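**Is it worth paying extra for sealed bearings on a box fan, or do I just oil the old one?**

Posted Wed 13 May by zalow_porch

So I have this Piras box fan that's been in my bedroom window every summer and it has started to hum. It's not a rattle, more of a low groan on speed 3, and it goes away if I push on the grille with my thumb. I found a replacement motor from Cavisix for way more than I wanted to spend, and the listing brags about sealed bearings. I need it sorted before July or I will melt. Do I oil it, swap the motor, or give up and buy a new one?

**mudroom_radio**

Oil it first! Unplug it, take off the front grille, pull the blade, and put a couple drops of light machine oil where the shaft goes into the motor. Not cooking oil, not the spray stuff for squeaky hinges — that dries out and you're back where you started. Spin it by hand for a minute and wipe off the extra. While you're in there, clean the blades, both sides. Mine had a gray fur coat on one blade and hardly anything on the others, and that alone made it hum.

The thumb thing makes me think your grille is loose too. I stuck a bit of foam tape under the corners of mine and slept like a rock.

**randum269**

buy a new one, life is short

**ovenmitt_dan_t**

I'd go with the oil, but if the shaft wiggles side to side when you hold it, the bearing is worn and oil only buys you a few weeks. Mine lasted maybe 2,000 hours after I oiled it (I leave it running day and night, don't judge). Sealed bearings are nice, you just can't oil them later, so when they go, they go. I wouldn't put a pricey motor in a cheap frame. And check that the new motor turns the same direction as the old one — ask me how I know.
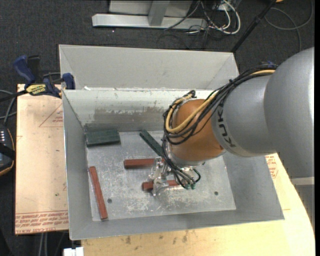 *KUKA arm with its gripper down in a gray metal bin*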